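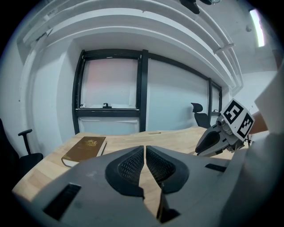 Consommation électrique du logement : relevé après un an

2024-09-12

Douze mois de mesures sont maintenant disponibles pour l'appartement de Breltasville. Le compteur général affiche 1 838 kWh sur la période, contre un total plus élevé l'année précédente, que je ne peux pas exploiter : les index de l'époque étaient estimés par le fournisseur. Je pars donc de zéro.

Méthode

Un relevé manuel chaque dimanche aurait suffi, mais j'ai préféré un module à impulsions placé devant la diode du compteur. Une impulsion vaut un wattheure. Les valeurs sont agrégées à la minute puis écrites dans un fichier texte, un par mois. Le module Nieto perd quelques impulsions au-dessus de 6 kW ; l'écart avec l'index officiel reste négligeable sur l'année.

Répartition

Le chauffe-eau prend l'essentiel : 1 149 kWh. Sa consigne était réglée à 70 °C à mon arrivée. Je l'ai abaissée en décembre, sans toucher à la plage d'heures creuses.
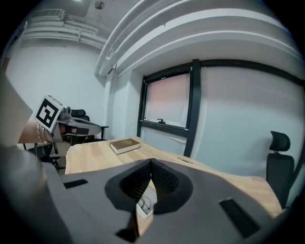 L'effet sur les pertes statiques se lit bien sur les journées d'absence, quand aucun puisage ne vient brouiller la courbe. Les relances nocturnes sont plus courtes et mieux espacées. Je suis resté à 60 °C et je ne compte pas descendre plus bas, à cause des légionelles.

Le reste se partage entre le froid, la cuisson, l'éclairage et les veilles. Le réfrigérateur Fadby est le poste le plus régulier, avec des cycles nets et une dérive visible en été. Les veilles m'ont occupé plus longtemps que prévu - la box, l'ampli, un vieux chargeur Andale qui chauffait à vide. L'ampli est désormais sur une multiprise à interrupteur. Le chargeur est parti en déchetterie.

Points ouverts

Le joint bas du réfrigérateur est à changer. Je n'ai pas encore isolé le départ d'eau chaude, faute de place derrière la cuve pour passer un manchon de 13 mm - il faudra sans doute déposer le groupe de sécurité. Le script d'agrégation gère mal le passage à l'heure d'hiver : une heure est comptée en double, que je corrige à la main. Prochain relevé complet en décembre, avec le chauffe-eau sur son propre sous-compteur.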